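Visit Report: Wilness Automation Laboratory, Open Day

Members of the regional safety network attended the Thursday session at Wilness, hosted by the laboratory's operations office. The program included a walk through the test hall and a briefing on a recent stoppage of the Rotich handling line.

Wiesława Nowicki, head of operations, gave the briefing. During an overnight run of 1763 cycles, the gripper on cell 8 failed to report its open position at cycle 547. The controller read the missing signal as "closed" and went on to the next move. The arm struck a fixture and stopped on its force limit. No staff were inside the fence - the gate interlock had held throughout.

The fault was traced to a worn cable supplied with the Zindis wrist unit. The laboratory now treats a missing signal as a stop condition, and the revised logic is first run in simulation. 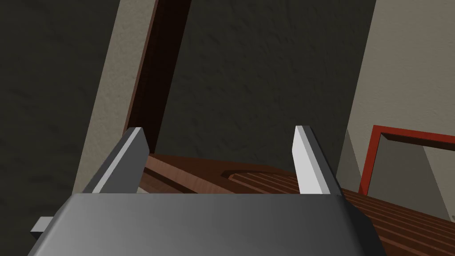
Visitors asked whether the same cable is fitted elsewhere. The laboratory confirmed that 10 further units are affected and that replacements are on order through Grasano. Until they arrive, those cells will run at reduced speed and during staffed hours only. A written summary of the incident may be requested from the operations office.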